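Setstead Community Workshop
Monthly safety walk-through, with comments
Walked by: Sigrun Fjeld
Date: 23 September 2020

Halvard Aasen did the August round and left me such tidy notes that I feel a bit sorry for what follows, as I do tend to go on. Anything marked "See to it" should be dealt with before the next open evening, please!

1. Front door and hallway
Door opens fully: OK
Hallway clear: See to it
Comment: Two bicycles and a rolled-up rug were leaning by the coat hooks. I know it rains and I know where the bike rack is (I get wet too), but that hallway is our way out. Bikes outside, please, and would the owner of the rug take it home.

2. Fire extinguishers
Hall, gauge in the green: OK
Kitchen, gauge in the green: OK
Pottery room, bracket firm: See to it
Comment: The bracket in the pottery room wobbles when you lift the extinguisher off. It wants longer screws. Tag numbers 208 and 2234 both match the register.

3. Kitchen
Kettle and toaster cords: OK
Fire blanket within reach: OK
Comment: Lovely and clean, thank you to the Bavevix bread group. The blanket had a calendar hung over it, so I moved the calendar to the pantry door.

4. Woodshop
Saw guard fitted: OK
Dust bag emptied: See to it
Push sticks by the saw: OK
Comment: The bag was nearly full again. If you use the saw for an hour or more, please empty it before you go, even when you're tired and want your supper.

5. Ladders
Six-foot stepladder: OK
Long ladder: See to it
Comment: One rubber foot is worn through on the long ladder. I have tied a red tag on it and it stays on the wall until Halvard has fitted the new one.

6. Small parts and tables
Drawers closed: OK
Light bulb over the sink: See to it 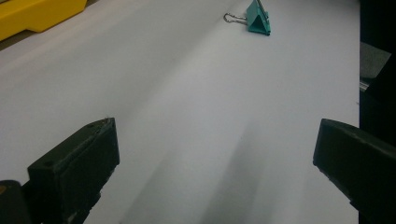
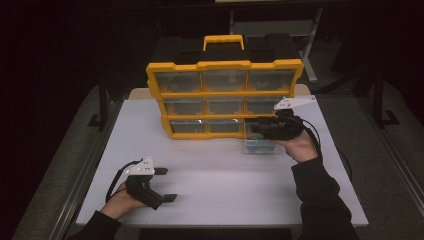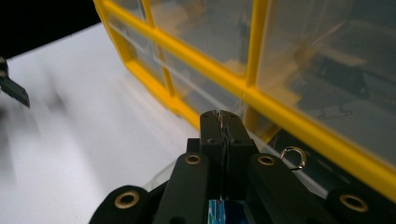

7. First aid
Main kit stocked: OK
Eyewash in date: OK
Burn gel: See to it
Comment: We're down to the last sachet of burn gel. A box of 50 is more than we would ever use, so I have asked the Jugah room upstairs if they'd like to split one with us.

8. Back stairs
Handrail firm: OK
Light on the landing: OK
Comment: The third step still creaks, but I stood and bounced on it and the tread is sound.

Next round is Halvard's. The key to the ladder lock is back on its hook in the office.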